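Homier two-finger gripper pair – home demonstration visits

Product group: Household handling
Supplied by: Cisden
Visit length: 3 hours
Price of pair, with cables and mounting plates: $4,000
Price without mounting plates: $3,000

The Homier is a pair of light-duty grippers for work in kitchens, dining areas and other lived-in rooms. It is sold for research groups, care providers and anyone building a household robot on their own arms. The fingertips are white and can be changed without taking the gripper off the wrist. The pair comes with two sets of fingertips, a cable for each side and a printed setup guide.

We don't run a showroom for this product. Buyers asked to see it with ordinary household things, so demonstrations are held in a furnished home and visitors come to us. The next open day is Dec 12, 2018. Places are limited to 40 across the day and people are shown through in small groups.

What is covered on a visit

Ingvild Bråten runs the table work. It deals with cups, bowls, cartons and soft packets, and the table is left as people would leave it after eating. Groups can ask for a particular item to be tried, or bring their own – nothing made of glass, please. Kaan Dönmez takes the kitchen part, where the subject is fridge doors, door shelves and reaching past things on a counter.
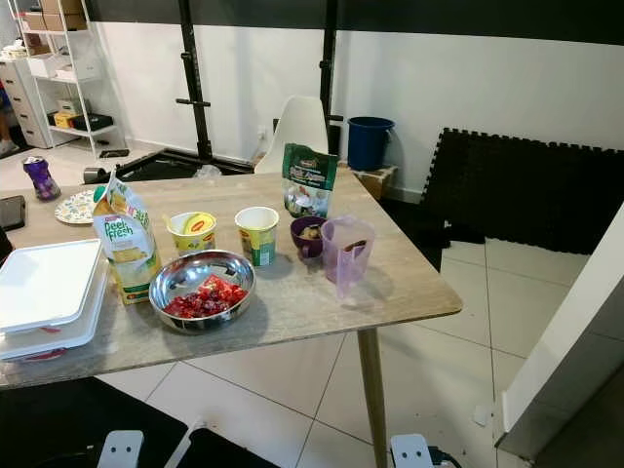
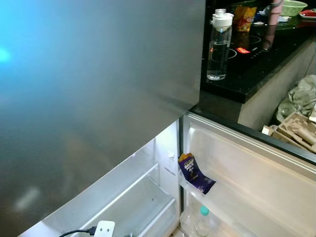 Each group then has time at the controls. The Bassi hand controller is used for this and most people pick it up quickly. Children over 12 may try it with a parent standing beside them. Long sleeves should be rolled up and lanyards taken off.

Questions on force settings, wiring and spare parts go to Iulian Nedelcu, who is there for the full day. He can also go over fitting the pair to an arm you already own, if you bring the drawing for the wrist flange. Please send odd sizes ahead by email.

Limits

The Homier isn't rated for hot pans, knives or outdoor use. It shouldn't be rinsed. Wipe the fingertips with a damp cloth and let them dry before the next session.

Ordering

Orders can be placed on the day or through the Cisden office. Delivery is by courier and the colour is white only. The Elia carry case is sold separately and holds one pair with its cables. To book a place or ask about a group visit, contact Güven Kaplan at the office and give the number of people coming.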